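**Dendgate's Toy Swap Is Back, and I've Got Cardboard Everywhere**

27th December

I'm thrilled to say we're doing it again! The Leltstead toy swap opens its doors with 700 toys looking for a new home, and my table is already filling up (a plush toy, a clapper, you name it).

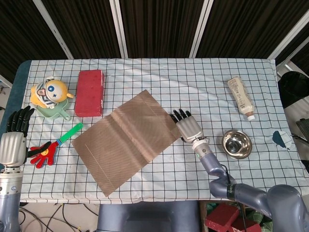 Lovely Malabanan wants everyone to bring flattened boxes too, as many as they can carry, and asks that the tape come off first. Yes please! We wrap the breakable stuff in cardboard and we ran out last September.

Swapping is free, grown-ups welcome. Bring up to 2 toys per child, clean and with all their bits. If you'd like a table of your own, ask for Édgar Tamayo at the Dendgate front desk.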